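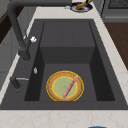
Photo: Wai-kit Fang / Plasdale Tenants' Office

Home | Renting | Repairs | FAQ | Contact

Moving Out: Your Questions

Last updated: 6 April 2021
Print this page | E-mail this page

How much notice do I have to give?
One full calendar month, in writing. A text message does not count. E-mail is fine if you get a reply from the office.

When do I get my deposit back?
Most deposits are returned within 53 days of the day you hand in your keys. The standard deposit is $1000. Furnished units in the Floltitz building pay more.

What can be taken out of it?
Unpaid rent, missing keys and damage beyond normal wear. Faded paint and small nail holes are normal wear. Burns on a countertop are not.

Do I have to clean the kitchen?
Yes. Empty the cupboards, wipe down the counters and take your dishes with you. If we have to send in cleaners, the flat charge is $320.

What about the windows?
Wash the inside only. Leave the outside to us -- please do not lean out or use a ladder.
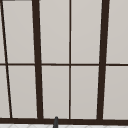

Large window with dark brown bars.

Can I be there for the inspection?
Yes, and we suggest it. Book a time with Tzu-hsuan Tse at the front desk before your last week.

I don't agree with the charges. What now?
Write to the office and list each item you dispute. Send copies of your move-in checklist and any receipts. Keep the originals.

Where do I leave the keys?
At the front desk, in an envelope with your unit number on it. Mailbox keys too.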